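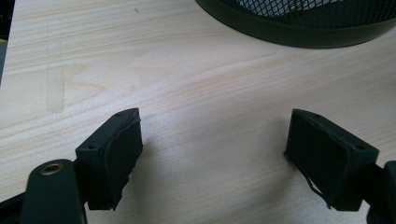

When I was looking after Mum at home after her hip operation, the thing that wore me out was the tablets, so I've ended up with a few habits. I do the whole week's box on a Sunday, radio off, phone in the hall. I work on a pale wooden table and anything white vanishes against the grain, so I put a dark tea towel down first – you'll spot a dropped pill straight away! A mesh waste bin is fine for the empty boxes, but I'd never put loose tablets in one. Leftovers go back to the chemist in Diltmont, who took 39 off me in June.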